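Bomgate Fly Fishers: Club News

Low water and leader length on the Prado

The gauge at the Bomgate bridge has been dropping since the end of March, and the lower beats are already running the way they normally do in midsummer. Members who fished the Sunday outing will have noticed that the trout have moved out of the flats and into the broken water under the alders. A few notes follow for anyone planning to go out before the next meeting, which is on 23/05/2018 in the usual room, doors open at seven.

Leaders first. Most of us are still fishing the nine-foot tapered leader we put on at the start of the season. In this water it is too short. Fish in the pool below the weir were spooking at the fly line well before the fly reached them. Twelve feet is a good starting point, and fifteen is not too much if there is no wind. You do not need to buy a new one. Cut the old leader back to where it is still stiff, then add three feet of 4X and three or four feet of 5X or 6X tippet. Use a surgeon's knot for the joins, wet it before you pull it tight, and trim the tags close. Check the last knot after every fish and every tree.

Fly size matters more than pattern at the moment. The big drakes have not started yet on our stretch. What is coming off is mostly small olives in the late morning and a fair number of caddis in the last hour of light. An 18 parachute in olive or gray took most of the fish on Sunday. A tan elk hair caddis in 16 did the rest, nearly all of them after seven in the evening. Two members tried hoppers along the cut bank and had nothing to show for it, which is about right for the time of year.

Please also think about where you wade. The gravel between the weir and the footbridge was used heavily by spawning fish this spring, and some of the late fry are still in the margins. Stay on the path as far as the second stile and get in there. If you need to cross, use the ledge below the bridge. It is marked with a white post on the far bank, although the post is leaning badly now and needs replacing.

Water temperature is the other thing. It was fine in the mornings all last week, but it got up to 66 in the shallows on Saturday afternoon. If your thermometer reads 68 or more, stop for the day and go back in the evening. Land fish quickly, keep them in the net with their heads upstream, and skip the photograph if the fish is tired.

Stocking: the hatchery at Prilevia will deliver 2000 browns to the lower lake, and none to the river. The river has been left unstocked for three seasons and the results are good. The catch book shows 324 wild fish returned last season, compared with 192 the season before. Part of that is better record keeping, so fill in your card even if you blank. Cards go in the green box at the parking lot.

The Zister tributary is closed above the culvert until further notice while the bank is repaired. The fence there is electric and it is on.

Jeferson Barros has a few reels of 6X left over from the group order. See him before or after the meeting, cash only. The tying evening has moved to the last Thursday of the month, and we will be doing spent spinners and a simple foam beetle. Bring your own vise and a lamp if you have one. Hooks and thread are provided.

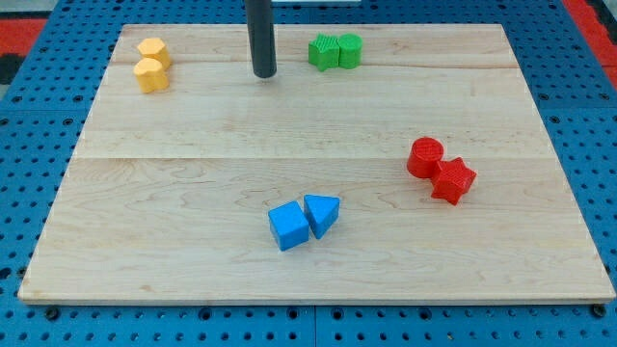 Panya Kongkaew: Agree on the longer leaders, but I would go easy on 6X in the pool below the weir. I lost two good fish there on Sunday when they ran into the weed, and I switched to 5X fluorocarbon and had no more refusals than before. Also, the ledge crossing is very slick on the far side. Take a staff.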